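Marble worktops, the quick version

Had a few messages asking how I keep stone surfaces decent, so typing this up before the school run. Not an expert, just stubborn.

Everyday clean: warm water, tiny drop of washing up liquid, soft cloth. Rinse with a second cloth, then dry. Don't skip the drying, that's where the dull smeary look comes from.

Never vinegar. Never lemon. Not the bathroom descaler either — it eats the polish and leaves a pale ring you can feel with a fingernail. Wine, tomato and fizzy drinks do the same, only slower. Wipe straight away.

Oil marks: bicarb and water, mixed thick like toothpaste. Dollop on, cling film over, tape the edges, leave overnight. Scrape off with something plastic. Might need a second go. My worst one (chip pan, November) took 5 nights and I'd nearly given up. 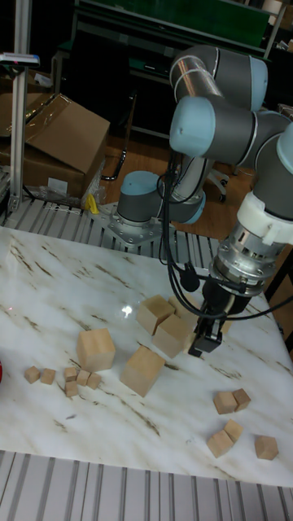

Rust rings from tins are harder. I've tried the bicarb and it did nothing. There's a poultice from Zanditz that shifted most of mine, the rest I put the fruit bowl on.

Sealing — do the water test first. Few drops on the stone, go and make a cuppa. If theres a dark patch underneath when you come back, it needs doing. If the drops just sit there, leave it alone another few months.

I use the Bodau sealer, thin coat, buff off before it dries. Too much goes sticky and you'll be at it all Saturday.

Scratches: light ones, live with them. Deep ones, ring someone. I had a go with wet and dry paper once and made a lovely matt patch that's still their.

Felt pads under anything heavy. Trivets for pans. Chopping board, always.

Grout next time, if I get round to it.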